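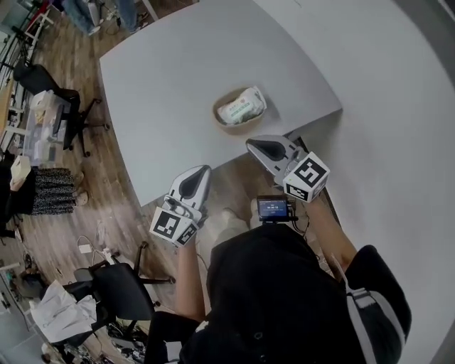
From: Jocelyn Pelletier
To: Lambrakis storage list
Date: 28th September
Subject: Re: Basket sizes for wipes and tissues

Soledad Bustos wrote:
> We keep soft packs in small oval woven baskets, one pack to a basket.
> The pack stands higher than the rim, so the baskets won't go on the
> lower shelf. Is there a deeper basket, or should the shelf be moved?
> Mirta says the Ulomo ones are deeper but I can't find the dimensions.

Move the shelf. I measured both makes in March. The Ulomo oval is 90 mm deep and 229 mm long, inside, and a full pack still bulges over the top of it. The wrapper has no fixed shape, so the height on the packet is of little use. Measure at the highest point with the pack already in the basket, then add 12 mm for clearance.

The Bemik basket is shallower but the rim is stiffer, and it keeps its shape when pulled out by one end. For an 800 mm shelf I would use those, long side to the front.

Two points on packing:

– put the pack in flat with the opening flap upwards
– don't fold the ends under, as this raises the middle

Patricio asked about lining the baskets. I have left mine unlined. Lorena has the spare shelf pins if you need them.

Jocelyn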